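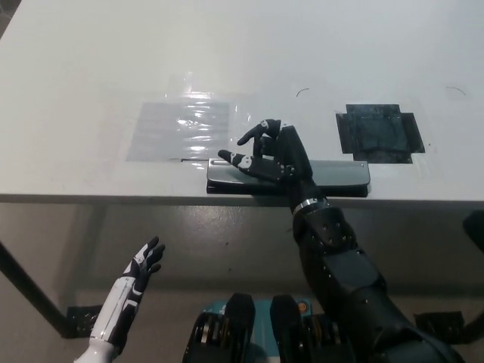
## Removing tape residue from a melamine worktop

These steps cover melamine and other hard laminate tops, including the Kadlec and Skullstead bench ranges. Do not use them on oiled wood, bare MDF or painted metal.

### You will need

- a hairdryer or a heat gun with a low setting
- a plastic scraper (the Adik 600 is wide enough for most jobs)
- white spirit or a citrus-based remover
- isopropyl alcohol
- lint-free cloths
- washing-up liquid and warm water

### Method

1. Open a window and switch off any nearby naked flame.
2. Warm one end of the tape for 5 seconds. Keep the nozzle moving. Too much heat will lift the edging strip.
3. Raise a corner with the scraper and pull the tape back on itself, low and slow. If it tears, warm it again before carrying on.
4. Let the surface cool fully, and put the heat source away before opening any solvent.
5. Dampen a cloth with remover and lay it over the residue for 4 minutes. Do not pour remover straight on to the top, as it will run into the joints.
6. Push the softened glue off with the scraper held nearly flat. Wipe the blade after each pass.
7. Wash with soapy water, rinse and dry.

Cloth-backed tapes leave a thicker layer and usually need steps 5 and 6 done twice. Clear packing tape tends to come off cleanly unless it has had months of sun.

### Pen marks

Most permanent marker lifts with isopropyl alcohol. Work from the outside of the mark inwards and change to a clean part of the cloth often. Ballpoint is slower. Older Cudanari tops have a textured finish that holds ink in the grain, so use a soft nailbrush there.

### Before re-taping

Leave the top for 2 hours after the final wash. Tape laid over traces of remover will creep at the edges.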